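Can a robot put the groceries away yet? Test it in sim first

Short answer – sort of. Soft produce into a basket is a good first chore, so start there. 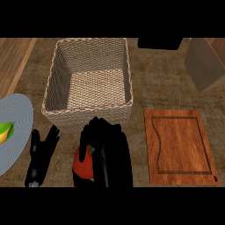
You'll want two arms in the sim and a scripted baseline before you train anything. Quick steps:

1. Load the kitchen table. Leave the clutter in.
2. Set grip force low. Tomatoes squash, lemons don't.
3. Lift over the rim, then lower. Don't drop from hight.
4. Record 110 demos. Fewer and it gets twitchy.
5. Run 7 seeds, keep the worst one.

My last batch was 1,166 tries, most of the misses at the rim. Nia Rowlands gets better numbers with a slower approach – try that befor touching the reward.

Real kitchen? Not yet. Wiping up is still on me.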